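Service Writer and Parts Counter Helper, Stanent Motorcycles, Esham

We're looking for a friendly, organized person to join us at the front desk of our motorcycle shop in Esham, starting in September if that suits you, or a bit sooner if you happen to be free. We sell and look after small and mid-size street bikes, mostly the kind people ride to work and back, along with a fair number of scooters and the occasional old twin that has been under a tarp for longer than its owner would like to admit.

You'd be the first person most riders meet when they roll up. You'd listen to what the bike is doing (or not doing), write it up so the mechanics can make sense of it, call people when their chain or brake pads come in, and keep the parts shelves in decent shape. We carry the full Tang line of filters, cables and levers, and it takes a while to learn where everything lives, so please don't worry if the part numbers look like alphabet soup at first. We all felt that way! 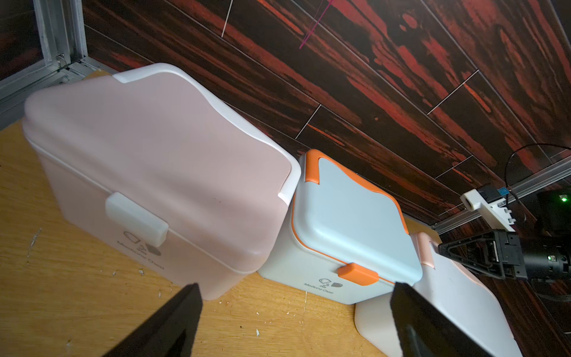
The mornings are the busy stretch. We open at 8 a.m. and there's often a short line by then, people wanting to drop off a bike and still make it to work, and it goes much better with someone at the counter who can stay cheerful while the phone rings. Afternoons are calmer and mostly ordering, invoices and the odd long chat about tires.

You don't need to be a mechanic. A motorcycle license is a plus and so is any time spent in a shop, dealership or bike club, but we'd gladly teach the right person. You should be comfortable on a computer (our booking system is called Dement, and it's easier than it sounds) and able to lift boxes of up to 27 pounds.

The job is full time, and after your first 60 days you'd get health coverage, paid vacation, and parts and gear at our cost. We'll also pay for your rider training course if you'd like to get licensed, and we do hope you'd like to.

To apply, stop by the shop at 454 Mill Road and ask for an application at the counter, or mail us a letter telling us a little about yourself and what you ride, or would ride if you could. A resume is welcome but doesn't have to be fancy.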